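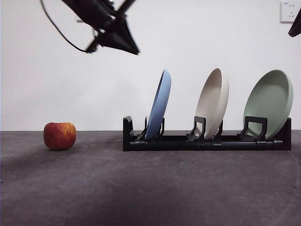
Progress on the Skinel snack table has been slower than the plan promised, and I doubt the September target as it stands. The idea was that loose fruit set out on a plain table would be taken up by staff who now buy crisps from the machine at Maihi. I was never sure of it. A single red and yellow apple on a dark grey tabletop, with a white wall and a socket behind it, does not tempt many people away from a packet, whatever the original bid says.

Spending to 08/06/2020 stands at £863, most of it on fruit from Titance. The quality has been fair, though the last 4 deliveries came late and I have asked for a credit. We have yet to hear back.

Of the 100 staff asked to fill in the short form, 19 did so. Most said they liked the idea of free fruit. Liking an idea costs nothing, and I would not want the replies quoted as proof of changed habits. The Sturnitz site claims better results but has sent no figures to back this up.

I ask that the second payment be held until we have its numbers. In the meantime we will try a bowl, smaller orders and a spot nearer the door. The tabletop also needs a wipe more often than the rota allows for, as it shows every speck.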